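Dromlow Countertop Mug Tree and Table Set
Zuline Home Goods > Kitchen > Tabletop > Sets and Storage

Item no. DR-66
Sold by Zuline. Ships from our own warehouse.
Page last updated 29 September 2024

Overview

The Dromlow mug tree is a small wooden stand for hanging mugs on a counter, a shelf or a breakfast table. It has a flat base, one upright post and short pegs. Mugs hang from the pegs by their handles with the openings facing down, so the inside of the mug stays free of dust between uses.

We sell the mug tree by itself or as part of the Dromlow table set. The set adds a pair of mugs, plates, and a round woven basket for fruit, bread or vegetables. All pieces in the set can also be bought one at a time, and open stock replacements are listed further down this page.

The tree was drawn by Saskia Donnelly, who wanted one that would fit beside a toaster oven without being knocked over every time the door was opened. The base is wider than on our older Clisura stand for that reason. The Clisura has been discontinued, but we still have spare pegs for it. Contact the parts desk.

What you can order

Mug tree only
One base, one post, pegs, one bottom screw and a hex key. Mugs not included.

Table set
Mug tree, two mugs, plates, woven basket. Choose your plate colors at checkout.

Table set with dish rack
Everything in the table set, plus the wooden dish rack. The rack takes plates on edge in slots between upright posts. It is meant for draining and for storage, and it can stay out on the table between meals.

Set pieces in use
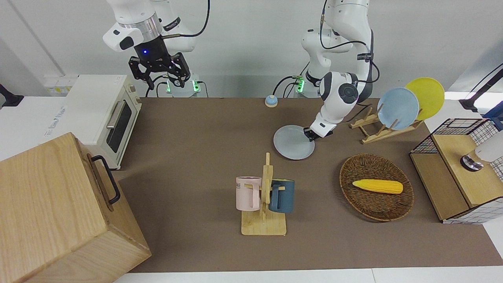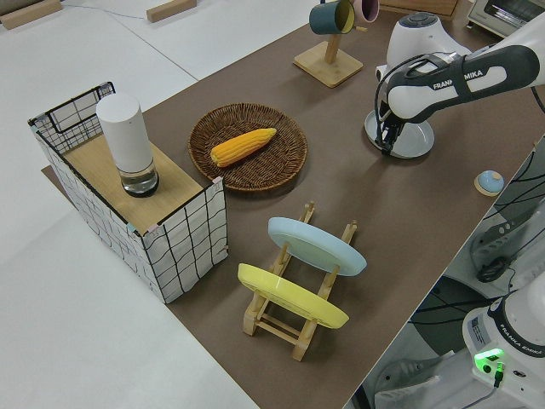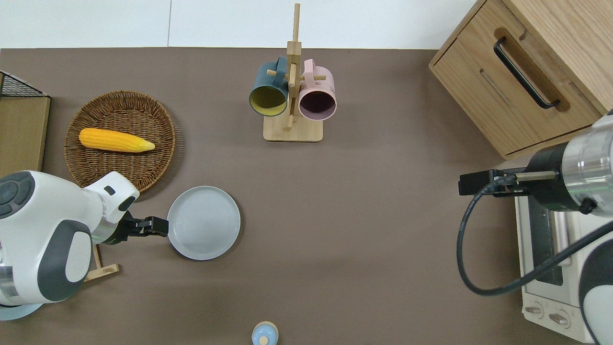

The mug tree with two mugs on its pegs, out on a brown tabletop.

Materials and finish

Mug tree: solid wood, clear water-based finish. The color is light when new and will darken a little over the first year, more so near a window. Grain varies from piece to piece and we can't match a particular board.

Dish rack: light wood with the same finish as the tree. The base crossbars are glued and pinned.

Basket: woven by hand in brown strands over a round form. Shallow, with a raised rim. Baskets differ slightly in height and shade. A new basket may have a dry, grassy smell for a few days. Leave it out in the open and the smell will go away.

Mugs: glazed inside and out, with the inside in a different color from the outside. Current pairs are teal with a yellowish inside and pink with a dark purple inside. The handle loop is open enough to go over the peg without scraping the glaze.

Plates: pale blue, yellow or pale gray. The grays come from two firings and some are closer to white. If you are adding to plates you already own, write the firing letter from the underside in the order notes and Pankaj Kushwaha in the stockroom will pull from the same batch if we have it.

Putting the mug tree together

1. Lay the post on its side on a folded towel.
2. Line up the hole in the foot of the post with the hole in the base. The countersunk side of the base faces out.
3. Start the screw by hand, then tighten it with the hex key until the post no longer turns. Stop there. Overtightening can split the foot.
4. Push the pegs into the post with a slight twist. No glue is needed. If a peg is tight, rub the end with a candle stub.
5. Stand the tree up and check that it sits flat.

Hang mugs on opposite sides so the weight is even. Very large soup mugs may touch the post and sit crooked.

Care

Wipe the tree and the dish rack with a damp cloth and dry them right away. Do not soak. Do not put them in the dishwasher. If the wood starts to feel rough, sand lightly along the grain and rub in a little food-safe mineral oil.

The basket should not be washed. Brush out crumbs with a dry brush. Line it with a cloth if you are putting out anything damp, such as rinsed fruit or corn that has just come out of the pot.

Mugs and plates can go in the dishwasher and the microwave. Do not use them in the oven or the toaster oven, even on a low setting.

Keep the tree, rack and basket away from burners and heating vents.

Open stock and spare parts

Peg, single
Post with block
Base, with screw
Hex key
Mug, single, either color
Plate, single, any color
Basket
Dish rack

Prices show when you add a part to the cart. Pegs are sent by letter mail and do not have tracking. Everything else goes by parcel.

Quantities and trade orders

The first run of the mug tree was 2000 pieces and is sold out. The second run of 4000 is in the warehouse now. Of those, 900 are set aside for full table sets, so the tree on its own may show as out of stock while sets are still available. The stock line next to the cart button is correct for the option you have picked.

Cafes, guesthouses and rental owners can order by the carton. Cartons are not mixed, so mug color has to be chosen per carton. Jolene Ashby handles trade accounts and can send a price sheet and a sample plate. Trade orders for the basket take longer than the rest because the weaving is done to order.

Returns

Unused pieces can be sent back in their box. Please wrap the mugs separately from the tree. The post is heavy enough to chip a mug if they travel loose together. If something arrives broken, keep the packing and send a photo of the box along with the broken piece. We replace single pieces from a set, so there is no need to return the whole thing.

Questions from customers

Will it hold espresso cups?
Yes, if a finger fits through the handle. Cups without handles won't hang.

Can I get the tree in a dark stain?
Not at the moment. The Pillai tree comes in walnut stain but has a round base and is taller.

Is the basket safe for hot rolls?
Yes, with a cloth in it.

Does the dish rack drip on the table?
Yes. It has no tray under it. Put a towel or a draining mat underneath if the plates are going in wet.

Can the plates stay in the rack full time?
Yes. Dinner plates and side plates both stand up in the slots. Put the larger ones at the back.

Does the tree have rubber feet?
No. A set of small felt pads is in the bag with the screw. Stick them on after the post is tight. On a rubber or vinyl mat you can leave them off.

Related items

Pillai tall mug tree, walnut stain
Zuline draining mat
Dromlow bread board
Clisura spare pegs (limited)

For parts and order questions, write to Kiri Bright at the parts desk through the contact form. Include the item number and your order number.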